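4. Planning the bench and the budget

Read this section before ordering a Jundano two-arm folding cell. Both arms mount on one black base along the front of the table, so price the table and the base together. Allow 4 weeks for delivery. 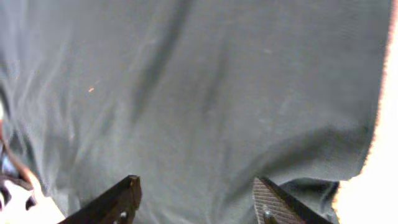
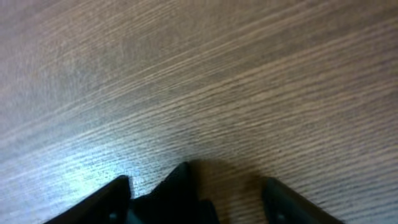
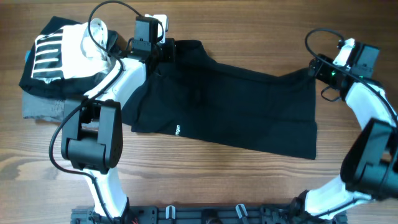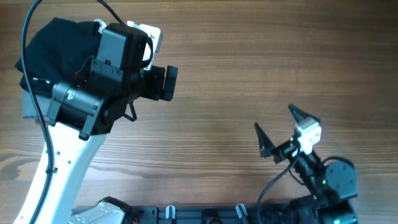 Figure 4-1. Garment work on a wooden tabletop: wrist views (first two) and overhead views (last two).

1. Choose a flat table with open space between the arms. Bare wood is acceptable.
2. Leave room for the garment at full spread, plus a stack to one side.
3. Enter the cost of a wrist camera for each arm as its own line. Do not fold it into the arm price.
4. Order spare grip pads with the first purchase - 6 per arm covers the first year.
5. Set aside $400 for cables and clips, and $300 for lighting.

Note: Glare from a window or lamp can wash out part of the wrist view. Check the bench at 4 p.m. before fixing the lamp positions.

CAUTION: Cables loop outside the elbow joints. Keep that space clear when measuring for shelves or a second cell.

Send the finished sheet to Dagmar Vávra for approval.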